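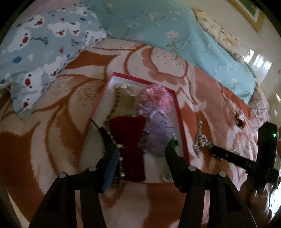

Suvanero Film Circle opens its viewing journals to researchers

25/10/2019

The Suvanero Film Circle has agreed to open its collection of viewing journals to outside researchers from next April. The journals were written by members who watched films together and then noted, in silence and by hand, what they felt, remembered and thought during the screening. The collection holds 2,090 entries in English and French, and it will be kept in the reading room at Bembridge.

The Circle's practice combines film study with contemplative exercises. A group sits quietly for a short time before the film, watches it without a break, and writes before anyone is allowed to speak. Only then does the discussion begin. The method was developed by Zlata Skoryk, who studied both editing and developmental psychology, and who was for a long time not sure that the two subjects had much to say to each other.

"In the first year I asked people to write about the story," she told us. "They wrote very correct summaries and I learned nothing from them. So I took the question away and gave them only the paper."

The entries are of very different length. Some fill several pages and some are a single line. Skoryk has sorted them according to the point of view from which the writer speaks: the inner experience of the person, the behaviour of the body, the relationship with the others in the room, and the wider society that the film shows. Many entries move between these, and she has marked the place where the movement happens. These marks will be available to researchers on a separate sheet, so that a reader can first look at the entry without them.
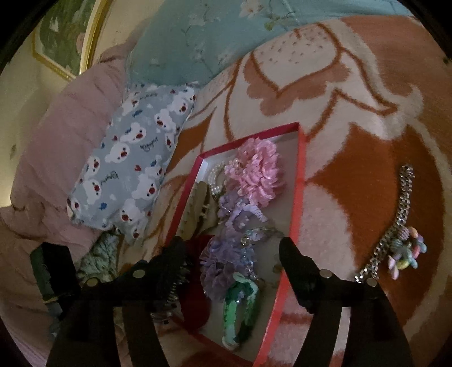
A red-rimmed box of hair accessories on a plush blanket.

Domnica Tănase will be responsible for the access rules. Names have been removed from all entries, and any member who has changed their mind may ask for their pages to be taken out until the end of March. Researchers will have to send a letter of one page which explains what they wish to read and for what purpose. They will also be asked to take part in one full screening with the Circle before they open the first folder. Tănase says this last rule was discussed for a long time and that a few members found it too strict.

Two small bursaries of $1,000 each are offered for the first year by the Laing Fund. They are meant for people who have no university position, including filmmakers, teachers and film therapists. The bursary covers travel and lodging for a stay in Bembridge, and the holder should give one public talk afterwards. A written report is welcome – it is not obligatory.

The Circle hopes that the material will be useful for the question of whether the order of images in a film can support a change of perspective in the viewer. Much has been claimed about this in the integral and transpersonal literature, and the claims are mostly built on interviews made some weeks after the screening. Entries written in the same hour are less common. Skoryk is careful on this point and says that the journals show what people wrote, and that she would not like to promise more.

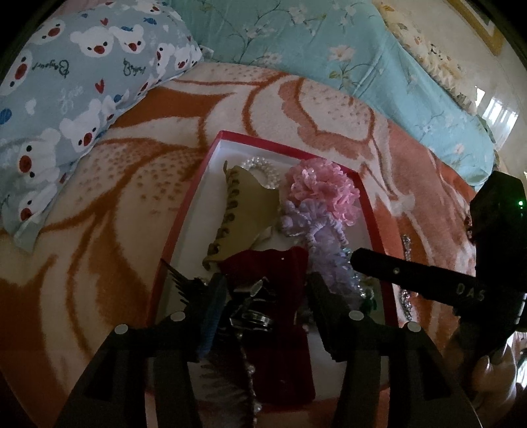 Peadar Nic Giolla welcomed the opening but said he would have liked to see the film programmes kept together with the journals, as a reader who does not know which version of a film was shown "will be guessing at half of it". He added that the marks made by Skoryk should be compared with those of a second reader before anyone begins to cite them.

Tănase confirmed that the programmes exist for all but 3 of the screenings and that they will be copied during the winter. A second reader has not been named yet.

Letters can be sent to the reading room from the beginning of February. The first public talk connected with the collection, by Lorna MacLeish on silence and the long take, will be held at the Ernulo Theatre in April, and seats may be reserved at the door.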